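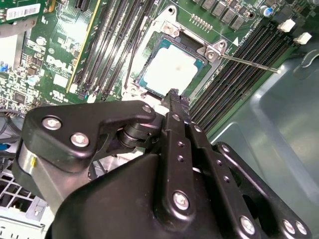

About Skimbridge

Skimbridge repairs, cleans and resells used servers and workstations. We started in the back half of a print shop with one bench and a borrowed heat gun. We now have the whole building, a loading door that closes properly, and a test room with its own power feed.

Most of what comes in belongs to schools, clinics and small offices that have replaced their equipment and want the old machines off the floor. We also buy single boards and chassis from people who call ahead. Last year 467 machines went back out the door in working order. What can't be repaired is taken apart for parts, and what is left after that goes to a metals recycler.

How we work on a board

Every machine is opened, blown out and logged before anyone plugs it in. The heatsink comes off next. Old thermal compound is cleaned from the contact plate and from the top of the processor, and new compound goes on when the machine is put back together. Fins are brushed and checked for bends.
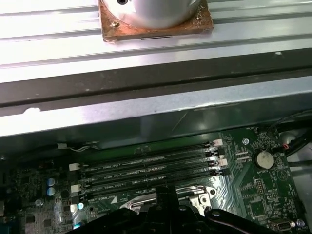 Skimbridge Notes, No. 5, page 2

Memory is pulled and tested one module at a time on a separate board. The slots are checked with a light for dust and bent contacts, and both latches on each slot are opened and closed by hand. A slot with a broken latch is written up on the job sheet, and the customer is told before we quote a price.

Processors stay in their sockets unless there is a reason to take them out. If one does come out, it goes straight into a tray with the job number on it. We don't sell a board with damaged socket pins under any grade.

Machines that pass go to the test room and run overnight under load. They are read at 7 in the morning, and anything that restarted during the night goes back to the bench.
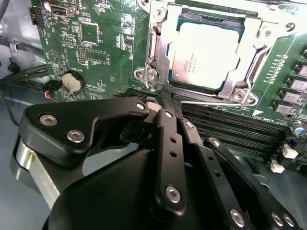

Processor socket and memory slots on a computer motherboard.

Who we are

Nele Verhoeven runs the workshop and signs off on every job sheet. Kisa handles intake and the parts shelves and is usually the person who answers the phone. Ziółkowski does the soldering and the power supplies. Our stock list is kept in Pronimero, and customers with an open job can ask for a copy of their entry.

Parts and orders

We keep up to 1000 tested memory modules on the shelf, sorted by type and speed. Small orders can be picked up at the front counter. The shop closes for stocktaking in February, and orders placed then ship when we reopen.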